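Batberg Wardrobe Arm | Flestomora Workplace Handling

Batberg. Hanging, picking and returning garments in staff wardrobes, changing rooms, rental closets. Arm, gripper, mobile base, software, setup visit. Rental or purchase. In stock for July delivery, ask us for a slot.

Rental: $2195 per month, everything on the list below included. Purchase price on request, call or write, we quote same day if it's before noon.

What it does

Takes a garment on its hanger off a hook and carries it to the rail or bin you picked. Brings the clean one back. Hooks, rails, shelf edges, all fine. Works inside narrow wardrobes, which is where most people ask us if it will fit. Send us the inside width and depth of your narrowest one before ordering. Please measure the inside, we've had people send the door.

Runs while the building is quiet or while people are in it. Slower when people are in it, that's on purpose and you can't turn it off.

Who buys it

Swim halls, spas, small hotels, clinics with on-site laundry, uniform rental shops. One theater. Anybody with a lot of wardrobes and not many hands on the evening shift.

What's in the box

Batberg arm with gripper
Mobile base with lockable wheels
Charging dock, wall plug, no special wiring
2 sets of gripper fingers (one narrow for plastic hangers, one wide for thick hangers and robe loops)
Stop button on the base plus a second one on a lanyard
Tablet with Jollico planner installed
Floor tape and door tags
Printed quick guide. Yes printed. Laundry rooms and phones don't mix

Not in the box: hangers, hooks, the wardrobes themselves. We get asked.

Garments it handles

T-shirts, short and long sleeve
Robes and terry cloth, with or without hood
Work jackets, tunics, scrubs
Trousers on clip hangers, only if the clips are tight

Garments it doesn't

Wet things. Anything dripping goes in the bin by hand
Silk and very slippery linings, they slide off when the arm turns
Thin wire hangers, they bend and the gripper looses them
Two garments on one hanger. It will pick both up and count one

Heavy terry needs more room than you think. It hangs in folds and takes up the space of its neighbor, so leave a gap next to it or the arm will spend time working out which edge belongs to what. One hook free between thick pieces if you can spare it. If you can't, set the wardrobe to "crowded" in Jollico and expect it to go slower there.

What changes for your people

We get this question more than price so it has its own section now.

The walk goes away. On a normal evening round somebody goes down the row, opens every door, reaches in, carries an armful to the cart, goes back. Batberg does the reaching and carrying. Doors still get opened by a person, or left open at closing, unless you buy the door kit (see Options).

The checking stays, and gets bigger. Stains, missing buttons, a name tag left in a pocket, somebody's own shirt hung among the house robes. The arm doesn't judge any of that. It moves what you told it to move and flags what it isn't sure of. A person goes through the flagged list at the end of the round. First weeks the list is long. Plan for it, don't cut hours the day it arrives. We say this to every customer and about half listen.

Sorting and folding stay with your staff. So does talking to guests.

Somebody has to own it. Not a technician, just a person per shift who knows the tablet, changes the fingers, empties the flagged list. Put it in their job description and pay for it. Vira Shevchuk runs training for us and won't sign off a site where that person hasn't been named.

Shoulders and backs: the low reach and the high reach are what people complain of, and those are the two things it takes over. We don't publish injury numbers. We don't have good ones and won't borrow somebody else's.

Talk to your staff before the delivery, not after. If you want, Vira comes to a shift meeting and answers questions, no charge within driving distance. She'll answer the job question too. Tell her in advance what you've already told them so there's no surprises in the room.

From a site

Valtonen, swim hall and spa, two changing areas. Kauko Saarela runs the evening shift there. We asked him for something to put on the page and got this by email:

"First week I was against it. It was slow and it stopped every time someone walked past with a towel. Then we moved the round to after closing and it got useful. My crew does the laundry check sitting down now, with the lights on properly, and we find more torn seams than we used to. What I didn't like: the training was on a Saturday, our worst day. Also the beep. Please change the beep."

Beep is adjustable as of the last update. Training day is your choice, any day you like.

Setup

Takes one day for most sites. What happens:

We tape the floor and tag the doors. Every wardrobe gets a tag so the arm knows which one it's at. Your own labels and stickers on the inside walls can stay, just don't put them over ours.

We drive the base down the row once by hand and teach the hooks. Bent hooks and loose hooks get replaced first, by you, please, before we come.

Then a dry run with your real garments on your real hangers. Bring the worst ones. The crumpled tee, the big robe, whatever gives you trouble.

Then staff training, 4 hours, split in halves if the shift can't be away that long. Everyone who'll be on the floor with it does the first half, stop buttons and where to stand. Shift owner does both.

We come back after 2 weeks and go over the flagged list with you. This visit is in the price, use it.

Space and power

Aisle must be clear. Benches are the usual problem. If they're screwed down tell us early.
Level floor. Tile fine, grates not fine. Wet tile, wait till it's been squeegeed.
Ordinary wall outlet for the dock.
Wi-Fi not needed for the round itself, only for updates and for sending the list to the office printer.
Mixed light is OK. Bright side wall and dark back wall in the same wardrobe is OK. Total dark is not, leave the night lights on.

Privacy

The arm has cameras. In changing areas it runs only after closing, we lock this at setup and you can't unlock it from the tablet. Staff areas are your decision, but put up the notice we supply and tell people where pictures go. They stay on the tablet and get wiped when the list is closed. No timing reports on individual workers. The software doesn't log who did what and we've turned down requests to add it.

Options

Door kit: opens and closes hinged doors with a lever or knob. Adds to setup.
Extra gripper fingers: narrow or wide. They wear, check the tips monthly.
Second dock: if the wardrobes are on two floors. The arm doesn't do stairs. Elevator yes, with a person.
Cart hitch: base pulls your existing cart. Send a photo of the cart first.
Jollico extra tablet: for the laundry room.

Service

Phone support during the evening, because that's when it's running. Real person. Swap unit if we can't fix it remotely, you keep doing the round by hand until it comes, so please don't forget how. Keep one cart ready.

Cleaning: dry cloth on the arm, lint brush on the gripper after every round. Terry lint gets everywhere. No spray, no hose. Someone hosed one.

Ordering

Tell us: number of wardrobes, inside width and depth, type of hanger, type of garment, hours you want it to run, name of the shift owner if you've got one. If you don't have all that send what you have, we'll ring about the rest.

Rental is month to month after the first three. Cancel by email. We pick up, you don't need to keep the packaging (but keep the dock cover, they're a pain to get).

Trial at your site possible, one wardrobe row, your own garmets, a full evening round. Trial fee comes off the first month if you go ahead.

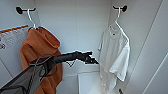

For trials, have your hangers and garments hung the way your shift leaves them on a normal night, don't tidy up for us. Write to the Flestomora sales desk with "Batberg trial" in the subject line, and put a phone number in.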